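Arepa questions I get all the time

I put my arepa recipe up in July and my inbox hasn't been the same since! So I'm answering the ones that keep coming back.

What corn flour do I need?
Precooked white corn flour, the kind sold for arepas. I buy Tukari at the Jaramillo market (the yellow one works too, it's just a bit sweeter). Masa harina is for tortillas and it'll give you a gummy middle, so please don't swap it in.

My dough cracks when I shape it. Help?
It's thirsty. Wet your hands, knead in another spoonful of warm water and let it sit for five minutes before you try again.

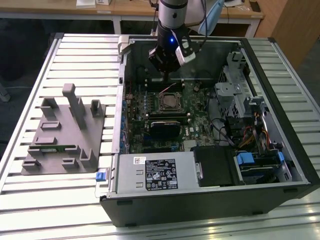
Open black desktop tower on the worktable.

How big do you make them?
I weigh mine because I'm fussy: 100 grams of dough each, patted out as thick as my finger. One batch gives me 13, and I always hope for 16.

Can I freeze them?
Yes, and I do it constantly. Brown both sides on the griddle, cool them all the way, then freeze them flat with parchment in between. They go straight from the freezer into a 375 degree oven until they sound hollow when you tap them.

Do I need a special pan?
Nope. I've had the same Dradex griddle forever, but any heavy skillet does it. Medium heat, a tiny bit of oil, and leave them alone until a crust forms!

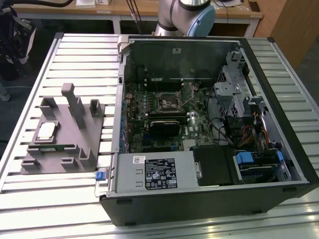

Maricruz Esquivel: I put a little grated white cheese right in the dough and skip the salt. My kids eat them plain that way.

Comments

Zirkilora
Tried the freezer thing, mine were still cold in the center. Longer in the oven?

Reply: Yes, give them five more minutes, and make them a bit thinner next time.

Guest
Can I use milk instead of water?

Reply: Half and half works great, they brown faster though so keep an eye on them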